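Home News Features Buying Guides Events Contact

Penora puts the fingers before the arms

When Châu Khương took over equipment planning at Penora, the budget had one line for robotics. "It just said 'arms'," she says. "No fingers, no cables, no spares."

The firm now runs two arms at one white table, handling cups and drinks cans. The second arm came out of the August budget, and she says the case for it took longer to write than the first. Her advice is to price the parts that wear out before looking at the arm itself. Penora keeps 49 spare fingers on the shelf and bought them from Prevau at 958 pounds the lot.

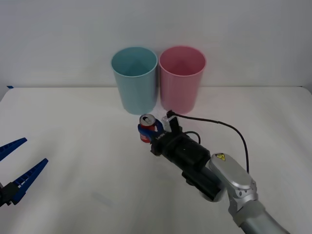

What she would buy first

Soft fingers, she says, and plenty of them. The blue ribbed ones give a little against a round can, and Penora tried three suppliers before settling. "I'd rather have one arm and a full drawer than two arms and an empty one," she says.

A camera near the gripper comes next on her list. She asked Talukder and Jendmont to quote for the camera, bracket and cable together – the first quotes had left the cable out.
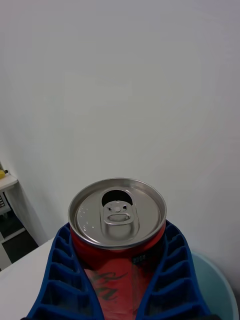 Châu Khương would put the service contract off until the second year, and spend the money on training.

Filed under: Automation, Budgets and Planning

Comments (3)

marlow_k: We did the service contract in year one and hardly used it.

Deepa: Does the price for the fingers include VAT?

R. Tansley: Ask about delivery times too – ours were the real cost.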